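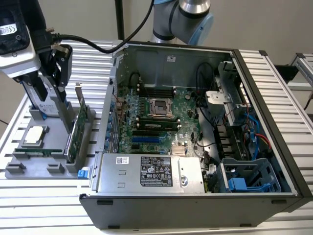
A gripper holds a circuit card over the parts tray next to an open desktop at the Dravmont refurbishing shop. The processor socket on this one is still empty.

I fixed computers for a living back in my twenties, so when Dravmont said I could come and look at its new robot bench, I was there before the coffee was made. And I'll admit I went in rooting for the humans!

The shop takes in old office desktops, cleans them up, swaps what needs swapping and sells them on, mostly to schools and small offices. It has 18 people on the floor. Since October it has also had 2 robot benches, put in by an outfit called Hovard, and they handle a growing share of the assembly: memory, cards, processors, drives. The parts go out on a gray tray, the case lies on its side with the panel off, and the arm gets on with it.

Renato Riquelme runs that end of the building. He used to build machines by hand all day, and he showed me his thumbs as evidence (memory clips, he says, are murder after lunch).

"I don't miss the pushing," he told me. "I miss knowing from the feel of it that a stick went in right. Now I look at a screen and it tells me, and I still want to go over and press on it."

Does he go over and press on it? Sometimes, yes.

What has changed most is who does what before the arm ever moves. Somebody has to sort the parts, check them and lay them out the right way around, and that used to be something you did with one hand while talking. Now it's a proper job with its own table and its own training, two days of it. A few of the older builders like it fine. One of them told me it was like setting the table for a very fussy guest, and asked me to leave her name out of it because she sits near the boss.

Cables are still people's work. I asked everyone about cables, because they were the part I always hated, and got the same groan every time. The loose ones flop wherever they please, and the cases that come in are never wired the same way twice.

As for the numbers, the shop sent out 2557 finished desktops in the last quarter before the benches arrived and 2627 in the most recent one. That's a smaller jump than I'd guessed! Riquelme wasn't bothered. He said plenty of hours went into teaching the system new case layouts, and that fewer people are going home with sore wrists, which he cares about more.

No jobs have gone so far. Two builders moved over to testing and one went to the front desk, by her own choice. Management says it will talk to staff before any third bench is ordered, and Riquelme would like that promise on paper. The next staff meeting is on Fri 18 August, and he's already put it on the agenda.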